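How to set up a pretend kitchen table (and put it away again without tears)

Posted Saturday, March 24, 2018

I have been meaning to write this one up since December, when the play kitchen things came out of their boxes and promptly went everywhere. Toy food has a way of getting under the sofa, into coat pockets and, on one memorable morning, into my handbag on the way to the dentist. So this is how I lay ours out now, and how I get it all back in its place before tea. It isn't complicated, but it did take me a good while to settle on it, so I hope it saves you some of the fuss.

Start with a clear table

Give the table a good wipe and take everything off it first, even the things you think will be fine in the corner. A plain pale top is lovely for this - the colours show up so well, and a small strawberry is much harder to lose. If yours is dark or patterned, an old white sheet does very nicely.

Put the biggest thing down first

If you have a toy cooker or some other large piece, choose its spot before anything else and push it right over to one side. I used to leave this till last and then had to shuffle every single plate along to make room, which was silly of me. After that come the plates, with plenty of space between them, and only then the food and the cups. Let the little things land where they like. A table that is too tidy doesn't get played with, or at least ours never did. 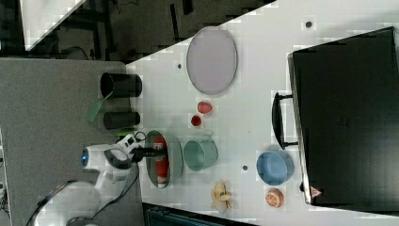
Plates well spread out, with the red bottle on the green one and the fruit and mug in the middle.

Choose fewer things than you own

I know it is tempting to tip the whole box out. Try to resist! A few pieces of fruit, a bottle of sauce, a mug, a bowl and something to serve on will keep most children happy for a whole afternoon. The rest can stay in the cupboard and come out another day, when it will feel new all over again. We swap ours over on the first of the month, or when I remember, and the old favourites always get a very warm welcome back.

Ours is a real mixture, by the way. Some of it came from a shop called Zawadzka that I always pop into when we visit Eston, and the rest has been handed down or found at jumble sales. Nothing matches and it really doesn't matter.

Putting it all away

Now for the part everyone dreads. I make a game of it and call it washing up, even when there's no water anywhere near. Each kind of thing has its turn:

1. Food first, into a basket or a strainer.
2. Cups, mugs and bowls next, stacked if they will stack.
3. Plates, pans and anything with a handle last of all.

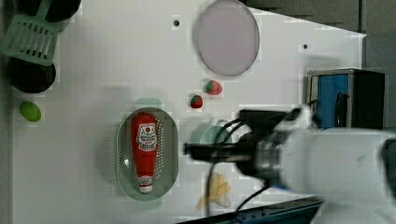 If you do want to wash things properly, warm water with a drop of washing-up liquid is plenty for most plastic toys. Squeeze any hollow pieces well and leave them on a towel overnight, as they do hold on to water. Anything with batteries should be wiped with a damp cloth and kept well away from the bowl.

When everything is dry I put it in 2 boxes, one for food and one for crockery, and write on the lids in thick pen. Mine live on the bottom shelf so that small hands can fetch them out again. The sauce bottle goes in with the food, although I have been told quite firmly that it belongs in the fridge.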